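De : Grímur Hjaltested
À : liste habitants-predenau
Objet : Re: [habitants] fauteuils du salon commun, on garde ou pas ?

Bonjour à tous,

Je réponds vite entre deux trucs, pardon pour le désordre.

Mikkel Oddsson a écrit :
> Bonjour,
> Suite à la réunion, il me faut une réponse pour les fauteuils du salon
> commun avant lundi. La maison Urkell peut passer enlever les anciens
> gratuitement, à condition que tout parte le même jour. Sinon c'est payant
> et il faut reprendre rendez-vous.
> Questions :
> - est-ce que quelqu'un tient au fauteuil rond marron ?
> - est-ce qu'on remplace par les Vindetti (devis à 2 144 euros le lot,
> livraison en juillet) ou par autre chose ?
> - qui peut être là pour ouvrir ?
> Je rappelle que la pièce sert aussi de bureau partagé et que plusieurs
> personnes se plaignent de ne pas pouvoir reculer leur chaise.
> Merci de répondre sur la liste et pas en privé, je perds le fil.
> Mikkel

> - est-ce que quelqu'un tient au fauteuil rond marron ?

Oui. Moi. Et je crois que je ne suis pas le seul, Madame du deuxième m'en a reparlé dans l'escalier. C'est le seul siège de la pièce où on peut lire une heure sans avoir mal au dos. Le dossier enveloppe bien, l'assise est épaisse, on ne s'enfonce pas jusqu'au sol comme dans l'ancien canapé (paix à son âme).

L'argument « il est vieux » ne me convainc pas. J'ai passé la main dessus hier soir, le velours tient. Il y a des traces plus claires et plus foncées selon le sens du poil, ça c'est du velours, ça se brosse. Brosse souple, toujours dans le même sens, et aspirateur avec l'embout plat entre l'assise et le dossier, là où tombent les miettes et les stylos. J'ai retrouvé deux bouchons et une clé de boîte aux lettres, si elle est à quelqu'un elle est sur le rebord de la fenêtre de l'entrée.

Par contre d'accord avec toi sur la place. Il est trop près du bureau, c'est vrai. Quand quelqu'un travaille et que quelqu'un d'autre est assis, tout le monde se gêne. Mais ça c'est un problème de disposition, on ne jette pas un fauteuil pour ça. Je propose de le tourner vers la fenêtre et de le décaler le long du mur, côté radiateur. J'ai mesuré vite fait, il reste 67 cm pour passer derrière la chaise de bureau. C'est pas énorme mais ça passe. Avec la disposition actuelle on rentre de profil.

Et puis il y en a qui ne viennent jamais dans cette pièce et qui vont voter quand même.

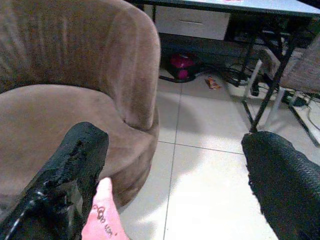
Grímur Hjaltested

Donc c'est bien le marron, le tout rond, avec le bureau derrière. Pas de confusion avec les deux chaises grises de la cave, celles-là Urkell peut les prendre, je les descends moi-même s'il faut.

> - est-ce qu'on remplace par les Vindetti

Franchement 2 144 euros pour le lot, non. Il y a un dépôt Hedegaard à la sortie de la ville, ils reprennent du mobilier de bureau, j'y ai vu un fauteuil correct à 255 euros. Un seul suffirait, à mettre en face du marron, avec la petite table basse entre les deux. Je peux y aller avec la remorque de mon frère mais il me faut quelqu'un pour porter, et pas un samedi, c'est la cohue.

Et si on garde le marron, il faudrait des patins en feutre dessous. J'en ai un paquet entamé, je m'en occupe.

> - qui peut être là pour ouvrir ?

Moi à partir de 4 h de l'après-midi, pas avant. Si Urkell vient le matin il faut trouver quelqu'un d'autre. Le code du portail a changé, pensez à leur donner le nouveau, la dernière fois ils ont attendu dans la rue et ils sont repartis.

Autre chose tant que j'y suis, la lampe de bureau clignote encore, j'ai changé l'ampoule et ça n'y fait rien. Sans doute l'interupteur. Si quelqu'un s'y connait...

Récapitulatif pour Mikkel qui perd le fil :
fauteuil marron : on garde, on déplace
chaises grises : dehors
Vindetti : non pour moi
Hedegaard : j'y vais si j'ai un porteur

Ceux qui ne sont pas d'accord, répondez sur la liste avant lundi svp, avec une autre proposition si possible. Je file.

G.

--
Liste habitants-predenau
Pour vous désabonner, envoyez un message vide avec « désabonnement » en objet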